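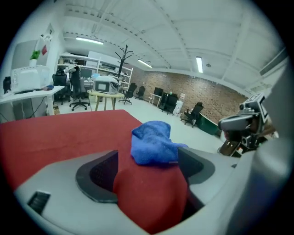 Can microfibre and cotton cloths go through the same wash?
They can share a machine, but the microfibre comes out worse for it. Cotton sheds lint, the split fibres hold on to it, and the cloth then leaves that lint on glass and varnish. Wash the two separately.

Washing microfibre

Shake cloths outdoors before loading. Grit left in the pile will scratch acrylic and soft clear coats. Machine wash at 40 degrees or lower with a plain liquid detergent at half the normal dose. Powder that fails to dissolve lodges in the weave. Leave out fabric softener and bleach. Softener coats the fibre and reduces absorbency; bleach degrades the polyamide component.

Wash strong colours on their own for the first 4 cycles. Reds and dark blues carry the most loose dye.

Drying

Line dry in shade, or tumble on low without dryer sheets. Do not iron. Polyester fibre tips deform well below cotton iron settings, and a cloth with fused tips feels harsh and drags on the surface.

Restoring a cloth that no longer absorbs

Dissolve 23 g of washing soda in a bucket holding 4 litres of warm water. Soak the cloth for an hour, rinse until the water runs clear, then run a short cycle with no detergent. Test with a teaspoon of water on the bench. If the cloth pushes the water ahead of it after two treatments, demote it to floor or bicycle work.

Workshop cloths

Cloths used with linseed or other drying oils must never go in the wash basket or a closed bin. They self-heat as the oil cures. Spread them flat in a single layer outdoors, away from anything combustible, until stiff, or submerge them in water in a lidded metal tin and check with your council about disposal.

Cloths that have carried petrol or thinners should not go in a washing machine or dryer at all.

Sorting by colour

Assign one colour to each area and write the list inside the laundry cupboard door. Buy spares in the same shade so the system survives replacements.

Fabric weight

For glass, 200 gsm in a flat weave is sufficient. Heavier pile suits dusting and drying but leaves streaks on mirrors.

Reader correction from Firouzeh Amini: front loaders with a minimum fill need at least six cloths to balance on spin. Noted for the June revision.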